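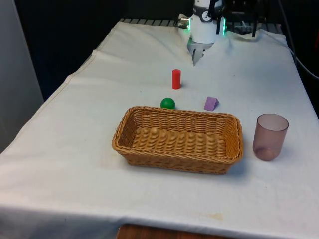
*White cloth, wicker basket, mauve cup and three small things waiting to be put away. The marks in the cloth are the subject of this post.*

I have washed this tablecloth four times since February and the brownish marks are still there. They're faint, and the one near the front edge is more of a pale yellow, but on white cotton that is enough to annoy me every time I sit down. These are my notes on what I've tried, mostly so I don't repeat myself.

## The cloth

Plain weave cotton, bought from the Brurlow shop the year before last. The label allows a hot wash and a warm iron. It shrank a little in the first wash and has been stable since. It creases badly if it's folded while still damp, and the long fold down the left side is my own doing. I left it in the basket overnight on a Saturday and ironed only the middle.

## What I tried

**Wash 1.** Normal powder, warm. No change that I could see.

**Wash 2.** Hot, same powder. This was probably a mistake. If the marks are tea, and I think most of them are, heat doesn't help and may have set whatever was left.

**Wash 3.** Soaked first in oxygen bleach (the Nismont one, unscented) for 8 hours, then warm. The brown marks went noticeably lighter. The yellow one didn't move.

**Wash 4.** Same soak, but extended to 16 hours with fresh solution halfway through. Slightly lighter again. The difference between this and the third wash is small enough that I wouldn't bother with the longer soak.

My current theory is that the yellow mark is oil. Oxygen bleach works on the colour in tea and coffee but does very little for grease, and old grease goes yellow as it ages. Woo-jin Kwak suggested dish soap worked in by hand, left for an hour and rinsed from the back of the fabric so the stain is pushed out the way it came in. That's next. I'll only treat the one patch, so any change should be easy to judge against the rest of the cloth.

## The basket

The wicker one is rectangular with sloped sides and a thick braided rim. Its job is to hold the small stuff that collects on the table: the red cylinder, the green ball, the purple prism and whatever else has turned up by evening. The sloped sides mean the floor is a good deal smaller than the opening, so it holds less than it looks like it should. I don't mind. A bigger one would just fill up.

Cleaning is a dry brush along the weave and a barely damp cloth on the rim. I don't soak it. I did that with an earlier basket and the base went out of square as it dried.

One thing to check if you keep wicker on white fabric: put it on a damp white rag for an hour and look for colour transfer. Mine left nothing, so I've ruled it out as a source of the brown marks.

## The cup

Translucent plastic, so tea residue shows up as a dull band inside. Bicarb on a soft sponge takes it off. Scourers leave scratches, and the scratches hold the next lot of tea.

I'll add the dish soap result under Wash 5 once the cloth has dried on the line. Indoor light is too yellow to judge it by.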